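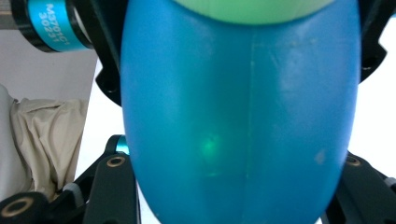
Blue shell in the jaws, green glow lower left.

Neveck forum > Perception > Glossy blue thing breaks my segmentation

honeck_fan
Wrist view attached. My mask comes back as two objects, split right down the pale seam. The planner then politely picks the right half and tries to grasp that. Neveck 4, stock weights. I've lost 5 evenings to an egg.

tallboy
Classic. Edge term is too greedy. Drop it and merge anything with the same hue.

Naheed Siddiqui
Please don't merge by hue. The left side is a lot brighter than the right, so you'll trade two halves for three slices. I'd mask out the jaws first, then fit one convex blob to whatever is left.

tallboy
Worked on my mugs.

Naheed Siddiqui
Your mugs are matte, and I have seen your mugs.

urico_dan
What does it do with the green spot?

honeck_fan
Calls it a hole. Confidence 0.9 something. It also thinks the mint cap is a separate item resting on top, so the plan is now "remove lid, grasp half, avoid hole."

urico_dan
Ha. Background's nearly blown out on the right too, I'd lock exposure before touching any weights. Falcão has a branch for that, patch 1388.

tallboy
That branch eats about 10 ms a frame.

urico_dan
So does arguing with the planner.

honeck_fan
Tried Naheed's convex fit on the saved frame. One object, cap included. Green spot is still a hole, but it's inside the blob so the planner shuts up about it. Trying 1388 tonight.

tallboy
Still say hue.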